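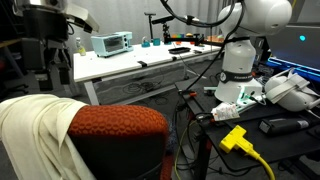
*Poste de collecte, vue d'ensemble : table blanche avec le mini-four, bras et casque VR à droite.*

## Téléopération au casque VR : faut-il figer la position du mini-four pendant la collecte ?

**Étiquettes :** `imitation`, `téléopération`, `jeu-de-données`, `calibration`

Bonjour,

Nous enregistrons des démonstrations pour une politique par imitation (clonage de comportement, prédiction de blocs d'actions). Tâche : saisir un petit objet sur la table, ouvrir la porte du four, déposer l'objet, refermer. Téléopération au casque, enregistrement avec Tondudix, format de sortie par défaut.

État actuel :

- 1 391 épisodes enregistrés, dont 300 rejetés à la relecture (saisie manquée, porte mal refermée, perte de suivi du casque) ;
- fréquence d'enregistrement : 20 Hz, images et articulations ;
- durée d'un épisode : roughly 35 s, soit l'essentiel du temps passé sur la porte.

Jusqu'ici le four est resté au même endroit, repéré au ruban. En évaluation, le taux de réussite est correct tant que rien ne bouge. Dès qu'on décale le four de quelques centimètres, la pince arrive à l'ancienne position de la poignée et ferme dans le vide. Les objets, eux, sont déplacés à chaque épisode et la saisie généralise bien.

Deux questions :

1. Vaut-il mieux reprendre la collecte à zéro avec un four mobile, ou compléter le jeu existant ?
2. Les objets qui traînent sur la table sans servir à la tâche (gobelets ou cubes, flacon, plateau) doivent-ils être retirés ? Ils n'ont presque pas bougé d'un épisode à l'autre.

Je peux fournir les courbes d'apprentissage si c'est utile.

---

### Réponse 1 (acceptée)

Ne jetez rien. Le comportement décrit est classique : la position de la poignée est constante dans les données, le réseau n'a donc aucune raison de la lire dans l'image. Il la retrouve par la proprioception et par le temps écoulé.

Procédure suivie chez nous, sur la cellule Dratholm, avec une tâche de tiroir comparable :

1. Définir une zone de placement pour le four, avec une orientation variable. Vérifier d'abord que la porte s'ouvre entièrement dans toute la zone sans que le bras arrive en butée. Chez nous un tiers de la zone prévue était inutilisable.
2. Tirer les poses au hasard par script avant la séance et les imprimer. Un opérateur qui choisit « au hasard » revient toujours aux mêmes trois ou quatre poses.
3. Changer de pose à chaque épisode, pas par lots. Avec des lots, l'éclairage et la fatigue de l'opérateur se retrouvent corrélés à la pose.
4. Mélanger anciens et nouveaux épisodes en pondérant l'échantillonnage, de façon que la pose fixe ne domine pas les lots d'apprentissage.

Pour la question 2 : laissez-les, mais déplacez-les. Un objet immobile sert de repère visuel au même titre que le four. Si vous les retirez seulement pour les nouveaux épisodes, le réseau peut distinguer les deux sous-ensembles par leur seule présence.

Contrôle peu coûteux : réentraînez sans l'entrée articulaire. Si le taux de réussite s'effondre à pose fixe, la vision ne portait presque rien.

> **Commentaire :** Merci. Essai sans proprioception lancé mercredi : la saisie tient, l'approche de la porte est perdue. Cela confirme le diagnostic. Je passe aux poses tirées par script.

> **Commentaire :** Pensez aussi à noter la pose du four dans les métadonnées de l'épisode -- c'est pénible à reconstruire ensuite.

---

### Réponse 2

D'accord avec la réponse 1, sauf sur la pondération. Avec Mahrous, l'échantillonneur pondéré s'applique par image et non par épisode (à vérifier selon votre version). Les épisodes longs sont alors surreprésentés, et ce sont en général les moins bons. Il faut normaliser par la longueur.

Regardez aussi vos épisodes rejetés. Ceux où l'opérateur rate la poignée puis se corrige sont utiles si la fin est propre -- nous les gardons avec une étiquette à part. Ceux qui comportent une perte de suivi du casque sont à exclure.

---

### Réponse 3

Chez nous on a tout refait avec Hirley et ça marche mieux. Sinon collez une mire sur le four.

> **Commentaire :** Une mire sur le four règle la localisation pour ce four-là, avec la mire. La question porte sur une politique à partir d'images, sans marqueur.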